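Home | Forums | Self-Hosting | Small Office | Search | Log in

Thread: Is moving email back in-house worth it?
Print this page | E-mail this thread

gustlow_pete
Our hosting bill from Clengate just went up again. We pay 815 a month for 200 mailboxes. My boss read an article and now wants our own mail server in the back office. Talk me out of it, or into it.

rackrat
Do it. Mine has run since September and I've spent maybe an hour on it. The hosts are selling you fear.

Babatunde Ogunleye
An hour? Who reads your bounce reports? I ran mail for a firm of 100 people and the big providers dropped us into spam twice with no explanation. Show me your delivery logs before you tell a stranger it's easy.

rackrat
Logs are fine. Rack stuff:

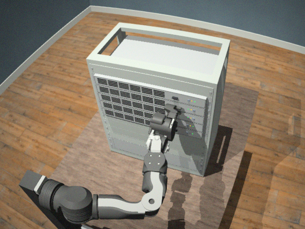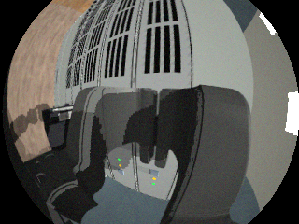
Server rack, top frame open:

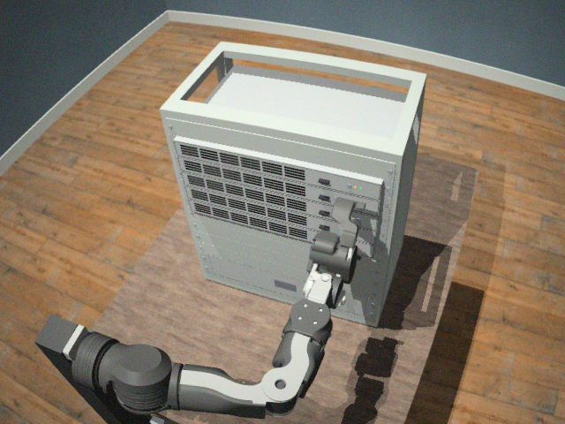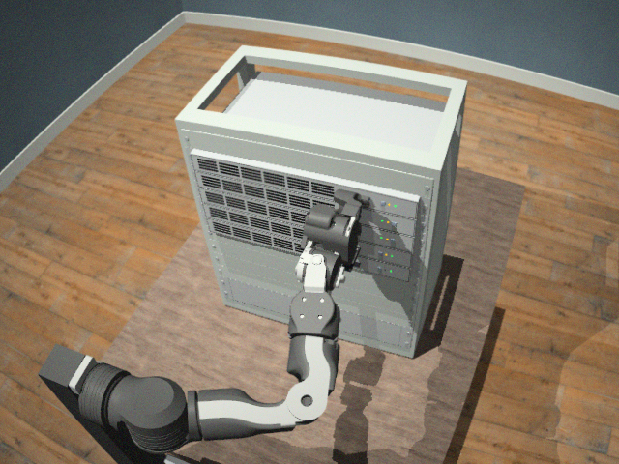 The cabinet is the cheap part, and you can start with one used box and a decent UPS. Kinoshita sells refurbished ones for 800.

gustlow_pete
800 plus backups plus a spare, plus me on call. My boss left that out of his math.

mailmoth
I don't buy either side. Clengate's price is silly, but there are other hosts. Did you get a quote from Briltance? And how many of those 200 mailboxes belong to people who quit years ago?

gustlow_pete
No quote yet. The mailbox question is a bit embarrassing.

Babatunde Ogunleye
Clean those out first. Then ask rackrat what happens to his mail when he's on vacation.

rackrat
It queues. That's how mail works.

Babatunde Ogunleye
For a few days, if the sender's server feels like it. I wouldn't bet payroll on that.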